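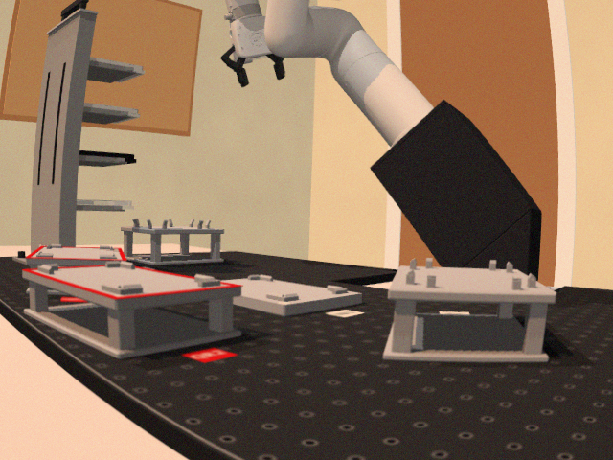
A black tabletop with a grid of small holes, and an arm with an open gripper. Computer rendering.

Rania Nseir learned to repair accordions because she could not afford to pay for it. She was 26, she played at weddings, and her instrument had three keys which stayed down when she pressed them. The repair man in her city wanted more than she earned in a month. "So I opened it on the kitchen table," she says. "I was very afraid. Inside it looks like an old apartment building, with many small doors."

Today she has her own workshop, Saliba, on the ground floor of a former bakery. When I visit her on a Saturday morning, there are accordions on the shelves up to the ceiling and one more on the chair where I should sit. She moves it to the floor and makes coffee.

I ask her what is usually wrong with the instruments that people bring. She says that most of them are only old and were kept in a bad place. A cellar is bad, and an attic is worse, because in summer the wax becomes soft and the reeds fall out. "People say to me, it was in the case all the time, nobody touched it. Yes, exactly. An accordion wants air. If you play it two times in a week, it stays healthy for many years."

The reeds are small tongues of steel, and to tune them she scratches a very little metal from the tip or from the base. From the tip the tone goes up, from the base it goes down. She learned this from Till Teuber, an older repairer who let her sit beside him for two winters. He did not talk much. "He gave me a broken reed block and said, make it sing. Then he went to lunch." She ruined 50 reeds before he let her work on an instrument of a customer. She still has them in a jam jar on the window.

On the bench during my visit is a red instrument with the name Zivham in silver letters. It belongs to Elias Rawashdeh, who plays in a dance band and calls her twice while we are talking. The bellows lose air at one corner. She holds it near my cheek and presses, and I feel a thin cold wind. She will close the place with leather tape and let it dry until Monday. Elias would like to have it tonight. "He always would like to have it tonight," she says, and puts the telephone in a drawer.

I want to know if she can live from this work. She thinks for a while before she answers. The first years were hard, and she gave lessons to children in the afternoon. Now the waiting list is nearly three months long, and in May, before the summer parties, it becomes longer. She raised her prices one time and felt bad for weeks. "Valquíria, my friend who does my books, said to me, you are cheaper than a plumber. I said, but a plumber is important. She was quite angry with me."

She does not take every job. Some instruments would cost more to repair than they are worth, and then she says it openly. Sometimes the people cry, because it was the accordion of the grandfather. In such a case she offers to make only one octave playable, so that the family can hear the sound again — this is her own idea, and she charges little for it.

Before I leave, she plays for me on her own instrument, the same one from the kitchen table. It is a slow waltz, and one of the three keys still makes a small click when it comes up. I ask why she never repaired it. She looks at the key and plays it again. "I have customers," she says.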